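November 6, 2021

Slow, gray Saturday, and I gave nearly all of it to the desk, which I have been promising myself since August. I made a pot of the Rernik tea, put on my old cardigan with the stretched elbows, and sat down meaning to sort one drawer. Of course I ended up doing the whole thing, shelf and all, and didn't eat lunch until almost three.

The papers were the worst of it. I kept finding things I thought I had mailed, and one envelope from the Birhane print shop that I had never even opened (a receipt, thank goodness, and paid). There was a box of staples from Porkirska, 1000 to the box, with hardly any gone, and I remember buying it in a panic because I was so sure we were out. I also found nine of my recipe cards tucked inside the Zomton catalog, including the plum cake, which I'd given up for lost and had been making from memory with much too much sugar!

By then I had everything off the desk and down on the rug, and I wiped the top twice and let it dry, and went to stand at the window for a while with my tea gone cold. I do love that moment before anything goes back. 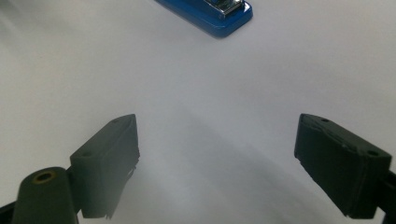

I let the blue stapler have its place back first. It's a silly thing to be fond of, but I am fond of it, that good strong blue with the bit of chrome on top, and I have stapled every school packet and tax form in this house with it for longer than I care to work out. It jams when you hurry it. I've learned to press slowly, with the heel of my hand, and we get along fine that way.

After that I was much stricter. The pens I tried one by one on the back of the Birhane envelope, and the dry ones went straight in the trash. The tape can live in the drawer from now on. The lamp I moved to the left, then to the right, then back to the left again, and I expect I'll move it tomorrow too.

I still have the recipes to staple into their little booklets, soups in one and cakes in another, and the shoebox of letters is sitting on the bottom stair waiting for me to be brave about it. Rain just starting now. I think I'll make the plum cake in the morning, with the right amount of sugar this time.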